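**Takirent opens humanoid hire to laundries and care homes from July**

Takirent is to offer humanoid robots on monthly hire to small laundries, care homes and guest houses. The first 43 places open in July. Until now the company has hired out only washers, dryers and ironing equipment.

The hire agreement runs for a minimum of seven months. Customers who stay on for 36 months may buy the machine at a price fixed on the day they sign. Servicing, software updates and one site survey are included in the monthly charge. Electricity, insurance and any building work are not.

"Most of our customers plan their spending a year ahead and can't put a robot through as a single purchase," said Viorica Radonjić, head of equipment finance at Takirent. "They asked for one monthly line in the budget, so we have priced it that way."

The robots will be supplied and maintained by Remutach, which has been working on cloth handling on tables of ordinary size.
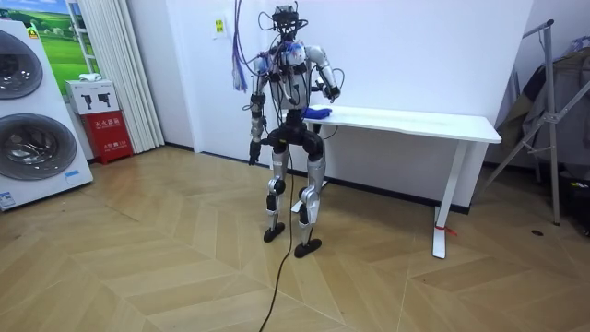

What should a site budget for besides the hire charge?

Set money aside for floor space, a suitable power supply, staff training and cover for days when the robot is being serviced. Takirent's survey report gives a figure for each of these before anything is signed.

Nikola Omerović, who manages the Remutach side of the agreement, said buyers should choose the task before the machine.

"Folding flat items and sorting mixed loads are different jobs with different costs," he said. "We would like a customer to come to us with one of them written down, including how many hours a week it takes now."

Stojanović, a family laundry firm, has reserved two places and will put the cost through its equipment replacement budget. It is keeping its present ironing line.

A planning sheet covering space, power, staffing and monthly costs can be requested from any Takirent branch. It has 41 questions and can be filled in without technical help. Completed sheets should be returned before a survey is booked.

Applications are handled by Takirent's equipment finance desk. Customers with an existing washer or dryer agreement can add a robot to the same account.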